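Equipment Review: Peltlow Paired Hand-Held Grippers
Prepared for the Druvorus equipment planning group by Chenxi Jiang

Summary of recommendation

The Peltlow paired set is recommended for purchase in a first quantity of three sets, with further sets held over until the spare parts contract has been settled. The set performed well on small household items. Its running costs are higher than the quotation suggests, and the budget line should be drawn up accordingly.

What was reviewed

The set consists of two black hand-held grippers, one for each hand, with a cable from each and a gray triangular marker plate fixed on top. It was reviewed for use at a tabletop station, where an operator performs short tasks such as placing a toothbrush in its holder. The station has a pale wood-grain table, two aluminum extrusion rails, and black curtains to either side. Departments that already own a comparable station will need only the grippers. Those that do not should plan for the curtains and rails as separate items, as Peltlow does not supply them.
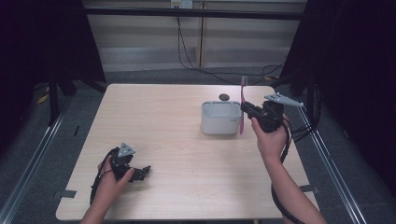 Handling

Slim objects are the most demanding part of our task list, and they were given the most time in this review. The jointed fingers held a toothbrush handle upright without much effort from the operator, and the grip could be corrected in small amounts. Operators with smaller hands found the body comfortable to hold. Those with larger hands asked for a longer grip section, a change that Peltlow offers only on special order.

Cable management is the weaker point. Each cable leaves the gripper at the back and runs down past the forearm. An operator who reaches across the table must allow for the slack, and new staff should be shown how to do this before their first session. A simple forearm strap is inexpensive and should be added to the order.

Finger pads and wear

The pads are the part most exposed to wear, and they deserve the closest attention in any budget. Each is a dark, block-shaped piece with a broad inner face, and two small round holes are set into its upper surface. Purchasing staff should ask for pads and fasteners to be quoted together.
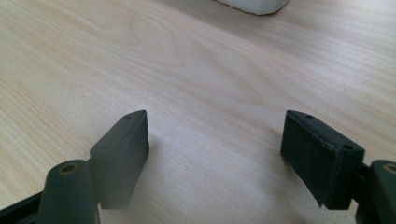
Peltlow quotes replacement pads at $381 for a box of 10. Witach, which was asked for a competing price, supplies a similar pad at a lower figure but requires a minimum order that a single department could not use within one budget year. A joint order with another department would make the Witach offer worth considering. Until that is arranged, the Peltlow box is the sounder choice.

Pads should be inspected on a fixed schedule, and Thursday has been set aside for this at our own site. The inspector should look at the inner faces first. Light surface marks may be recorded and left alone; a pad that no longer grips evenly should be replaced together with its partner, so that both sides of the gripper remain matched.

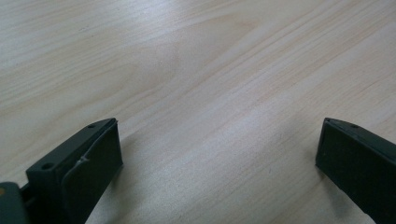
The service agreement offered with the set does not cover pads of any kind. It covers the body, the cable and the marker plate, and it carries a fixed annual charge of $1000 per site. Kaiwen Cheng, who reviewed the terms on behalf of finance, considers the charge acceptable for a site with several sets in regular use and too high for a site with one. The agreement may be taken up at any time in the first year, and departments are advised to wait until they know how heavily the equipment will be used.

Table and surroundings

Very little needs to be spent on the table itself. A plain, light top with rounded corners is adequate, and existing furniture should be used where possible. Floor space is a more serious matter. Room must be left for the curtain stands, and a wall outlet should be within easy reach of the station. If the nearest outlet is behind the table, the cable route should be agreed with facilities before delivery — moving a station after it has been set up costs a full working day.

Comparison with the Tan set

The Tan set was considered as an alternative. It is lighter and its pads are simpler to change. It is sold only as a single gripper, however, and two units together exceed the price of the Peltlow pair. For departments whose tasks call for one hand only, the Tan remains a reasonable purchase.

Budget notes

Requests should list the grippers, one box of pads per site, forearm straps and any missing station parts on separate lines. The service agreement should be entered as an optional item. Requests received by the end of September will be considered in the current round.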